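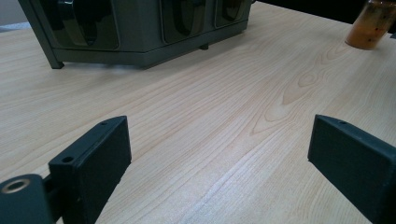

What is plain sawing?

Plain sawing is a way of cutting a log into boards by making a series of parallel cuts along its length, so that the growth rings meet the wide face of most boards at a low angle. It is also called flat sawing. It is the most common method of producing lumber for general use.

Overview

A log can be opened in several ways, and the choice affects the look of the boards, how they move with changes in humidity, and how much of the log is lost as waste. In plain sawing, the log passes the blade repeatedly along the same line, or is turned between cuts so that boards are taken from the outer faces first. The first of these approaches is sometimes called through-and-through or live sawing, and some writers treat it as a separate method. The second, often called sawing around the log, allows the sawyer to take clear boards from the outside and leave the knotty center as a heavy square timber.

Boards cut near the outside of the log have growth rings that lie nearly flat to the face. Boards cut through the middle have rings that stand closer to upright, and for this reason a plain-sawn stack usually contains a small share of boards that would be graded as rift-sawn or quartersawn if sold separately.

Appearance

The face of a plain-sawn board commonly shows nested arches or long ovals, known in the trade as cathedral figure. The pattern comes from the taper of the trunk. Each growth ring is close to a cone in shape, and a flat cut through a set of stacked cones leaves curved lines that narrow toward one end. Bends in the trunk, buried branches and uneven growth break up the pattern and may produce closed loops or swirls.

The strength of the figure depends on the species. In ash, oak and Douglas fir, the contrast between earlywood and latewood is high and the arches are easy to see. In maple and birch, the rings are fainter. Stain tends to deepen the contrast in ring-porous woods, where the large earlywood pores take up more color.

Movement in service

Wood shrinks and swells across the grain as its moisture content changes. The movement along the curve of the growth rings is greater than the movement at right angles to them, in many species by a factor of two or near it. A plain-sawn board has most of its width along the rings and therefore changes more in width than a quartersawn board of the same species.

The same difference causes cupping, in which the edges of a board rise as the face away from the center of the tree dries and shrinks more than the other. Mills limit cupping by stacking boards on evenly spaced strips and by placing weight on top of the pile. Furniture makers allow for seasonal movement by fixing solid tops with slotted screw holes or wooden buttons.

Yield and cost

Plain sawing needs less handling of the log than quartersawing and produces wider boards with less waste. Both factors lower the price. The difference is greatest with small logs, from which few quartersawn boards of useful width can be obtained.

A comparison carried out at the Van Hecke sawmill in Mondov was described by Wouter Lambrechts in a report dated 3 November 2023. The trial used 16 oak logs, 8 of them plain-sawn and the rest quartersawn, with a mean diameter of 510 millimeters. The report found a higher volume of salable boards from the plain-sawn group but noted that the logs came from a single stand and that the result should not be applied to other species without further work. Solveig Lunde, reviewing the report the following May, questioned its treatment of narrow boards, which had been left out of the count if they measured less than 100 millimeters across.

Uses

Plain-sawn lumber is used for framing, flooring, paneling, shelving and furniture. Rotary-cut and flat-sliced veneers show related patterns, although they are made with a knife and not a saw. Flat-sliced veneer is often laid so that the arches of neighboring sheets mirror each other, an arrangement called book matching.

See also

Quartersawing
Rift sawing
Wood grain
Lumber drying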